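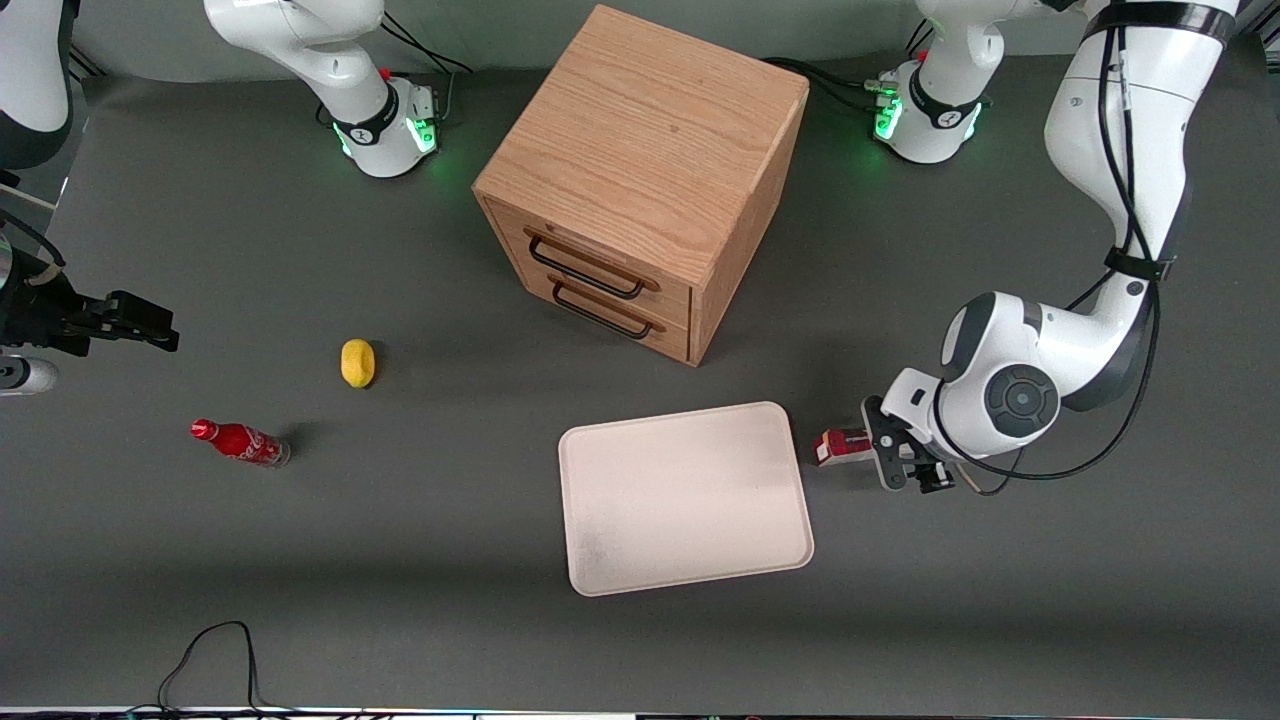

Trays, tins and other storage advice I no longer believe

Most kitchen storage tips come from people who want to sell you a container. I used to write down every one I read, and a fair number of them went into practice in our kitchen on Rirnholm Street before I started asking what they were supposed to fix. What follows is what survived, plus a few I'd like to see retired.

Decanting everything into matching jars

Flour, yes. Sugar, if your bags tear the way ours do. Past that I'm not convinced. Once the rice is out of its packet you've lost the cooking time, the date and the allergy information, and the jar never holds a whole packet anyway, so the last cupful lives in a rolled-up bag behind the jar. Now you have two things to store where you had one.

If you must decant, cut the date panel off the packet and tape it to the bottom of the jar. Use masking tape, which peels off in the wash. The chalk labels sold for the job smear the first time you pick the jar up with floury hands.

The tray on the counter

I was ready to hate this one. "Put it on a tray and it looks tidy" sounds like a decorating trick, and mostly it is. But a plain tray with a rim does one useful job – you can lift the whole lot and wipe underneath. A counter that takes one lift to clear gets wiped. A counter with eleven loose things on it gets wiped around.

Skip anything woven, anything with a liner and anything with feet. Crumbs find all of them. Get one you can run under the tap, and if it won't fit in your sink it's too big. 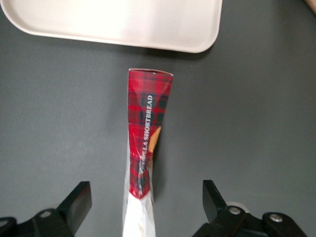

Do opened cookies keep better in a tin or in their own wrapper?
In their own wrapper, folded down and clipped, and then inside a tin. A tin alone rarely seals as well as people think, especially an old one with a bent lid. Shortbread and other crisp, buttery cookies pick up both moisture and smells, so don't let them share with ginger snaps or soft cookies. The slice of bread that's meant to "keep cookies fresh" is for soft ones only. Put it in with crisp ones and you'll soften the lot.

Lemons

You'll read that lemons belong in a bowl on the counter. They belong there if you're going to use them this week. Otherwise they go hard and the juice goes with them. A closed bag in the refrigerator drawer keeps them usable for far longer, and the method costs you a bag.

The one about covering them in a jar of water does work, in the sense that they don't dry out. It also takes up half a shelf, and the water has to be changed. I gave it up.

Microwaving a lemon before squeezing is fine for a cold one. Rolling it hard under your palm does nearly as well and you don't have to wait for it.

Small drawers

I bought a Stadar drawer insert with adjustable dividers. The dividers adjusted themselves every time the drawer was shut. Two shallow boxes, cut down from cereal packets, have done the same work ever since and stayed where I put them.

My only rule for a two-drawer unit is that the top one gets things you use with wet hands and the bottom one gets everything else. Batteries, string and takeout menus don't need the good drawer. If you can't say what a drawer is for in a couple of words, tip it out on the table and start over.

Wistov makes a drawer liner that claims to stop odors. Ours smelled like the liner. Wash the drawer, let it dry open overnight and put a sheet of plain paper in it.

Bottles on their sides

Stacking soda bottles sideways saves height and I do it myself, with unopened ones. Once a bottle has been opened, stand it up. A cap that was good enough to hold the fizz in the store may not be after you've put it back on slightly crooked, and sugar syrup under a refrigerator drawer is a miserable thing to chip out in August.

Squeezing the air out of a half-empty bottle to "save the bubbles" is another tip that won't die. The gas leaves the drink to fill the bottle back out. Buy smaller bottles if you don't finish the big ones.
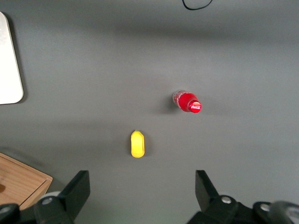
Small bottle, cap on, lying flat.

Sticky rings

For a dried soda ring on a counter or table, lay a hot, wet cloth over it for a couple of minutes and go and do something else. Then wipe. Vinegar adds nothing to this except the smell, and on stone it can do real harm. Baking soda leaves a film that you then have to rinse off – so you've made a second job out of the first.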